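tidell-bench-budget

README for the equipment planning folder. Last touched 25/02/2022.

What this is

A spreadsheet, a pile of quotes and a set of simulation runs, kept together so that the people who sign for things and the people who plug things in are at least arguing about the same numbers. It covers the kitchen-task bench at Tidell: arms, grippers, tabletops, cabling, spares and the compute needed to run it all in simulation first.

It does not cover the lift. Please stop asking about the lift.

Who to bother

Farzana Kodikara owns the spreadsheet. Habibur Thambiah owns the simulation scenes and the gripper comparison. Quotes go to Dilani Bhuiyan, who files them by supplier and has strong views about quotes that arrive as a photo of a printout.

What's in the folder

budget/ holds the main sheet and one tab per supplier. The tab called old_old is kept for its delivery estimates, which were wrong in an instructive way.

quotes/ holds the originals, untouched. Nimlow sends theirs in three currencies. Convert on the day of entry and write the rate in the notes column.

sim/ holds the rendered episodes we use to try a gripper on a task before we ask for money to buy it. There are 103 episodes in this release, all of them tabletop work with boards, bowls and kitchen odds and ends.

wishlist.txt is exactly what it sounds like. Getsemaní Esquivel pruned it in January and it has grown back.

How the sim runs feed the budget

Each candidate gripper gets the same set of tasks. If it can't manage them in simulation, where the tabletop never wobbles and the cable never snags, it doesn't go on the sheet. If it can, it goes on the sheet with a status of "maybe", and we ask the supplier for a loan unit. Loan units are free apart from carriage, insurance, the adapter plate, the other adapter plate and the afternoon spent looking for the right screws.

Views from the gripper are the ones to look at when you're judging clearance. A finger that looks slim in the catalogue can take up a surprising amount of the view once it's bolted on, and you want to know that before you've paid for two of them.

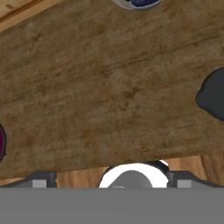

The fixed overhead views are better for checking reach. We used them to settle the bench depth, which had been through 17 rounds of email by then. The shallower bench won and saved enough to pay for a second set of fingertip pads, currently the only line on the sheet that has come in under.

Things simulation will not tell you about cost

Fingertip wear. Ours last for ever in sim. Put pads down as a consumable.

Tabletops. A rendered one costs nothing to replace. A real one costs what Mridha charge, plus a fitter, plus whatever the old one was glued to.

Noise. Dilleden's compressor is cheap and you will find out why. If you pick an air-driven gripper, add a line for somewhere else to put the compressor.

Training time. Allow six working days per person before anybody gets anything useful out of the arm. The supplier's brochure says an afternoon. The supplier's brochure has not met us.

Columns in the main sheet

item: what it is, in words a stranger could follow. "The grey one" has been rejected twice.
supplier: as printed on the quote.
unit_cost: before tax.
carriage: real figure or blank. Never zero unless you are collecting it yourself.
status: maybe, loan, approved, ordered, here, regretted.
sim_ref: episode folder, if the item was tried in simulation.
notes: exchange rate, who agreed it, any shouting.

Known problems

Noemi Costa found that older rows mix prices with and without tax. She has fixed the arm and gripper rows. The cabling rows are still a mess and should be treated as a rumour.

Some sim_ref entries point at folders that were renamed. Search by task name instead.

Board and table textures vary between episodes on purpose. Bowl positions vary too. If you are comparing two grippers, check you are looking at matched episodes before you write a stern email.

The total at the bottom of the sheet skips hidden rows. Unhide everything before you quote it to anyone with a chequebook.

Making changes

Add rows at the bottom and let Farzana sort them. Don't overwrite an old price when a new quote comes in; add a fresh row and mark the old one as replaced. Anything moved to "approved" needs initials from two people, and they can't both be yours.

Still to do

Get a second quote for the mounting plates.
Decide whether spare fingers count as equipment or consumables. Finance has given both answers.
Rerun the bowl tasks with the wider fingers.
Cabling rows (see above, sorry Noemi).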